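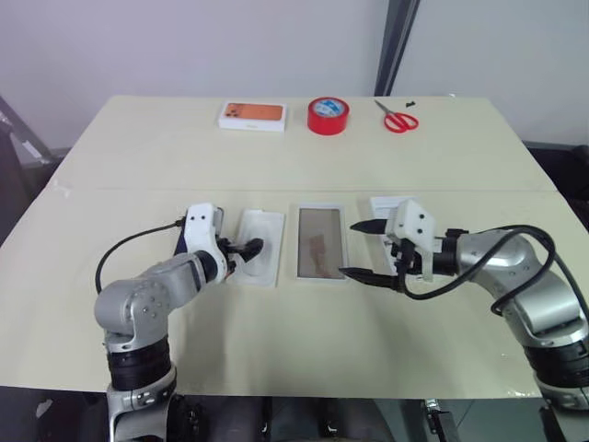
Two arms at a packing table: one in the phone tray, the other open beside a screen protector.

Can a machine do the packing table yet?

Every few months somebody writes in to ask whether it's time to stop paying people to box up small orders and buy a pair of arms. Same with the kitchen version: will it empty the dishwasher, will it fold the towels. My answer in September was no. It's 2 April 2025 and my answer is still mostly no, with a few tips for those of you who are going to try it anyway.

Look at what's on that table. A phone box, a roll of red tape, scissors with red handles, a molded tray, a screen protector, a thin white card or sheet of paper. You could hand that lot to a teenager and go get a coffee. For a machine, nearly every item is a different kind of trouble.

The tray is the easy one. It has a rounded recess, so there's something for fingers to go into, and it's stiff enough to hold its shape. If you're testing any arm, start with trays and boxes. Don't let the salesman stop there, though. Boxes are what they all demo with.

The screen protector is where I'd spend my afternoon. It's thin, it's shiny, and it lies flat. You and I get a fingernail under the edge or slide it off the side of the table. Black tapered fingers don't have a nail. Shiny surfaces also confuse cameras, because the camera may see the reflection and not the thing. Try this before you sign anything: lay a protector flat on a plain table, no stand, no foam under it, and ask for it to be picked up 13 times in a row. Then turn the lights off over one side of the room and ask again.

Cards and paper inserts, same problem. If you can, keep them upright in a slotted rack so there's an edge to grab. It's a good tip for people too. My own hands got faster the day I quit stacking inserts flat.

Tape. Putting a roll of tape down is one thing. Finding the end, peeling it, pulling off a length and sticking it straight is another, and I've yet to see arms like these do it without somebody leaning in. Use a bench dispenser that cuts to length, or switch to boxes with a self-seal flap. A dispenser from Ketix runs on a foot pedal and has outlasted two of my stools.

Scissors. I wouldn't hand them over at all. Park them at the back, points away from where anyone reaches. There's a habit in small shops of leaving them wherever the last cut was made, and a machine that has learned the table one way doesn't care for surprises.

Now the money. I was quoted 54 hours of setup for one Dultollow station, and that was for one product in one size of box. Change the box and you pay for part of it again. The Cemer people were more candid and told me up to 600 practice runs before I should expect it to work unattended. I do 600 orders in a good season. Work that out on the back of an envelope.

What I'd do with the same money, if your table is the slow part:

Lay things out in the order you use them, left to right, and put them back there.
Clear the strays. One loose screw or clip under a box will scratch it.
Get a table you can stand at. Joined tops are fine, but check the seam with your palm, as thin cards catch on a lip.
Pack in batches of 5, all trays first, then all inserts, then lids.
Buy better light.

None of that plugs in, and it took a good bite out of my packing time.

As for the house, I'm even less convinced. A packing table is a kind situation. It's flat, it's bare, and the same things come by all day. Your kitchen counter has a wet sponge on it and a cat. Paulík has been promising a dish-clearing arm for as long as I've kept this page, and their last brochure still had no forks in it. When they show me forks I'll take another look.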